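The clock mender of Jokville would like you to stop oiling things

2021-04-15

I'd been trying to get this interview since December. She doesn't do email, she picks up the phone maybe one time in three, and when I finally got her she said sure, come by, but bring lunch. So I brought lunch (turkey on rye, extra pickles) and we sat in her kitchen in Jokville and talked for most of an afternoon about old clocks.

She asked me not to use her name. "Put my name in and I'll have people on the porch with their grandmother's cuckoo," she told me. "I have enough cuckoos." Fair enough! 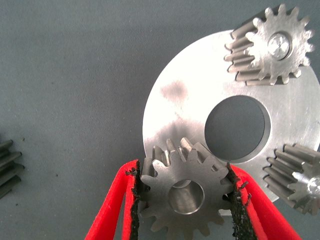
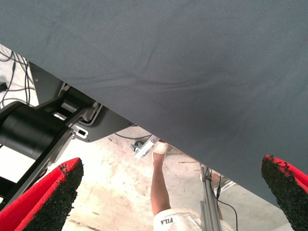

Gears and cloth.

She started out at Dostari, the old repair shop on the square that closed when I was in middle school. She was hired to answer the phone. "I was terrible at it," she said. "I kept telling people what was wrong with their clock before they'd booked it in, and then they'd go home and try to fix it themselves. So the boss moved me to the back." She stayed in the back until the shop shut, and then she took her tools home and kept going.

I wanted to know what goes wrong most often, and I figured she'd say a broken spring. Nope. It's oil.

"People love to oil a clock," she said, and she put her sandwich down for this part. "It stops, they get the can from the garage, the stuff you'd use on a door hinge, and they spray it in there. It runs great for a month. Then all the dust in the house moves in and you've got mud." She had one come in last year that she'd cleaned for the same family before, and she could smell the garage can when she opened the door.

I may have gone a little quiet, as I have done exactly this to my aunt's mantel clock. She noticed. "Bring it over," she said.

Her prices are all over the place, and she knows it. A plain cleaning might be a couple of pies. A big tall case clock with a chime that's been dropped down a flight of stairs is another story. The most she ever charged was $500, for a hall clock that took her 8 weeks, and she still feels bad about it. "I should have said no to that one. The case was beautiful and the inside was junk. But they'd driven it 371 miles with the seats down, and what do you say to that?"

Didn't she ever want a shop of her own? She did, for a while. There was a spot open next to Iordache, the bakery, and she went as far as measuring the window. "Then I thought about the hours. I like to work at five in the morning and I like to quit when I get mad. You can't put that on a sign." She does miss the bread, though — she brought it up twice.

The talk got a bit sideways after that (my fault, I asked about her dog), but we came back around to teaching. She runs a little class at the Flamar community hall in the winter, four people at a time, and everybody has to bring a clock they don't care about. That's the only rule. "If you care about it you're scared of it. Go get an ugly one from a yard sale. Take it apart, lose a screw, cry, find the screw."

How many of them get their clock running again? She shrugged. "Some. One guy came three winters in a row and his never ticked once. He had the best time of anybody."

I asked what she'd say to somebody who has an old clock sitting dead on a shelf. She thought about it while she worked on the last of the pickles. First, check that it's level. A pendulum clock on a crooked shelf will quit on you, and she's made house calls where all she did was fold up a piece of cardboard. Second, wind it all the way. "You can't overwind it. Everybody says 'I overwound it.' You didn't. It's dirty."

And third, leave the can in the garage.

I took my aunt's clock over there the next week, wrapped in a beach towel on the passenger seat. She opened the back, sniffed, and gave me a look. It'll be ready when it's ready, she says, and I owe her a pie. She wants cherry.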